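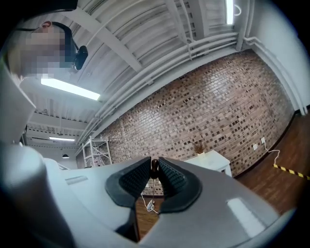
Looking After Your Hand-Held Gripper Pair: Frequently Asked Questions

Last updated December 4, 2022

Welcome, and thank you for stopping by before reaching for the screwdriver! These are the questions that land in our inbox most often from people who run the Ova hand-held grippers together with the Drusus head strap. We've tried to answer them the way we would if you were standing at our bench in the Trelten workshop, so some of the answers wander a little. Skip to whatever you need.

How often should I clean the finger pads?

More often than you'd think, I'm afraid. The little raised nubs on the inner face of each pad are what do the gripping, and they pick up dust, skin oil and crumbs at a surprising rate. We wipe ours at the end of every working day with a lint-free cloth and a drop of mild dish soap in lukewarm water, then go over them again with plain water and let them air dry with the fingers open. Please keep alcohol and solvent wipes away from the rubber. They do make it look wonderfully clean for a week or so, and then the rim starts to harden and you're ordering new pads.

When is a pad worn out?

Run a fingertip across it. If the nubs in the middle feel flatter than the ones near the edge, it's time. We change pads at 2000 grip cycles whether they look tired or not, and we change both at once, even if only one seems worn. A new pad facing an old one will close slightly off center, and you can spend a whole afternoon blaming the calibration for it (we have).

How do I put the new pads on?

Open the fingers all the way and set the gripper on something soft. Peel the old pad back from the tip toward the base, slowly, so the glue comes away with it. Rub off whatever is left with your thumb. Press the new pad down from the base upward and hold it for 60 seconds, then leave the fingers open for 18 hours before you pick up anything heavier than an empty cup. Yes, it's a long wait — we usually do it last thing in the afternoon.

My left and right grippers don't agree on where the table is. What now?

Start with the marker cubes underneath. Each one has to sit squarely in its mount, with clean, flat faces. A smear of hand cream across one of the black-and-white patterns is enough to make the tracking jump about. Wipe both cubes with a dry cloth, check the mounting screws for play, and run the alignment routine again with the grippers held out over a plain tabletop. Matte white works very nicely. A shiny top throws back the ceiling lights and can confuse things.

What should I have on the table for a first check?

Keep it simple. A table with a cup and a spoon will tell you nearly everything: whether the pads close evenly, whether the grip slips on a smooth side, whether a thin handle can be held without twisting. Do your first few tries with the cup empty and move on to one with a drink in it when you feel steady. If you have a plant or something else delicate on the same table, push it to the back.
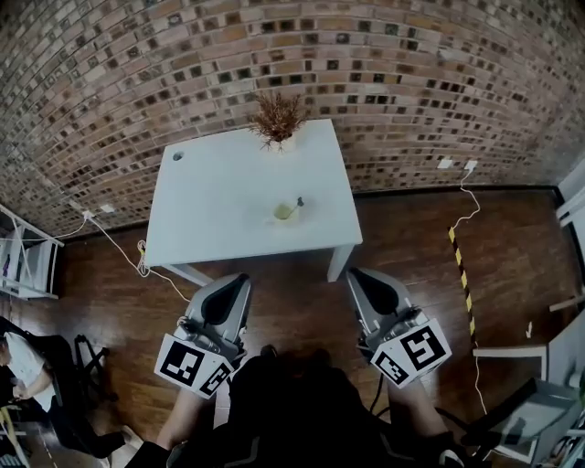
One reader wrote in to say that the cup check had been passing for weeks in their shop while the spoon kept turning in the fingers, and that they only found the loose pad once they tried the spoon in both hands. Thank you for that! We now ask everyone to do the thin handle with the left and then the right, and to write down the results separately.

What about cables?

Give every cable enough slack for a full reach, and then a bit more. Before each session, stretch both arms out, turn at the waist, and see whether anything pulls tight. Power leads that have to cross the floor should run along the wall as far as they can, and we mark the walking edge with yellow-and-black tape. Please don't wind the spare length into a tight coil. Loose loops are much kinder to the wire.

Does the head strap need any care?

Only a little. Wipe the inside after use, and check that the small unit at the side hasn't slipped around. If two people share a strap, the second one should redo the view check before starting, as heads really do differ quite a lot!

Can I use third-party pads?

You can, and the Brandes ones do fit. They're a touch stiffer, so expect to run the alignment routine again after fitting them, and go gently with thin cups.

Where do I find spare parts?

Order through the parts page and use number 790 for the pad set, which has enough for one pair of grippers. Marker cubes and mounting screws are sold separately. If you can't tell which mount you have, send us a picture of the underside and we'll write back with the right one.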